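I've been putting this post off since May, mostly because every time I sat down to write it I'd get another idea and wander back to the bench instead. So, with a cup of tea that's already gone cold, let's talk about subgoals, and why I've gone back to breaking long jobs into chunks after a whole year of telling everyone they didn't need to.

If you're new, the short version is that I train manipulation policies from demonstrations. Someone drives the arm through a task, we log everything, and a network learns to map camera views and joint positions to the next little burst of motion. For short tasks it's lovely. For long ones you get a policy that does the first half beautifully and then dithers, because three different moments in the job look nearly identical to it.

My task set is called Pundside (Ottmar Ruppert named it, don't ask me). It's built around a white cabinet with a sliding door, a tray, a box and a bunch of small things to fetch or put away, all on a cork-topped table. Cork is my favourite surface in the world, by the way. It has enough speckle that the cameras always have something to hold on to.

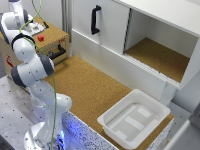

## The ambiguity problem

Take that little red cube on top of the box. The gripper can be right beside it for two completely different reasons: it's on its way in to grab the thing, or it's just let go and is on its way out. A single view can't tell you which. The demonstrator knew, but the network only sees a cube and a gripper, so it averages the two behaviours and you get this awful hovering. I called it the dithers in my notebook and the name has stuck, sorry.

The usual fix is to feed in history, and I tried that first. Longer history did help with the hovering, but then the policy started copying its own recent motion — if it had been slow for a bit, it stayed slow. Wolfram Schwerdtfeger warned me about this over lunch and I nodded politely and lost a fortnight to it anyway.

What I ended up doing is much more old-fashioned. A small second network looks at the cameras a couple of times a second and outputs a phase label, and the main policy gets that label as an extra input. There are 6 phases in the longest task (written as a numeral because that's how it is in the config file and I can't unsee it). The labels only move forward unless the second network is really confident it should step back, and that stickiness turned out to matter more than anything else I tuned.

## Where the labels come from

Labelling by hand is miserable. I did it for the first batch and my wrist still hasn't forgiven me. For the rest I used changes in gripper opening and dips in arm speed to propose boundaries, then fixed the silly ones in a little viewer I wrote called Gullow. It's ugly, it's grey, and it crashes if you resize the window, but it took the work from days to an arvo.

All up I had 143 demonstrations. That's not a huge number! I was quite stubborn about not collecting more, as the whole point was to see whether structure could stand in for data.

The cabinet tasks were where I expected the boundaries to be messiest. With the door slid across to the left the compartment is wide open to the side camera, and you'd think that would be a dead giveaway for the phase. Trouble is, some demos start with the door open already. So the network has to learn that an open door is a fact about the world and not a step that's been ticked off.
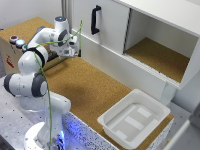
## What the numbers said

Over my evaluation set, the plain policy finished 51 per cent of the long tasks and the phase-conditioned one finished 74. Same demonstrations, same training budget, same colour of tired person pressing go. I was chuffed.

Where it still fell over:

- Starting positions well outside the demos. The phase network guesses, commits, and the stickiness then works against you.
- Objects nudged halfway through. It recovers from small nudges and sulks about big ones.
- Anything where two phases share the same gripper state. My boundary proposals have nothing to go on there, so the labels are mushy.

I also ran a version with the labels shuffled, to check that I hadn't just given the network more parameters to play with. It did worse than the plain policy, so the meaning of the labels is doing the work.

The one I'm fussing over now is granular stuff. A cube is either in your fingers or it isn't, but with a tin of little green grains and two narrow metal fingertips, when has the "reach" phase ended? From the wrist view the tips look as if they could be in the grains or just resting over them, and I've changed my own mind on the same clip twice.

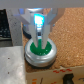

**Filed under:** imitation learning, long-horizon tasks, Pundside

**Next up**

I want to swap the hard labels for soft ones, so a moment can be mostly "reach" and a bit "scoop" without anybody having to pick. Ottmar reckons the policy will just learn to ignore anything that blurry. He may be right, but the retraining script is already written and I'm going to run it tonight regardless.

I'll put Gullow up once I've fixed the window crash. If you've tried phase labels on grains or powders, please leave a comment, I'd love to know where you drew your boundaries.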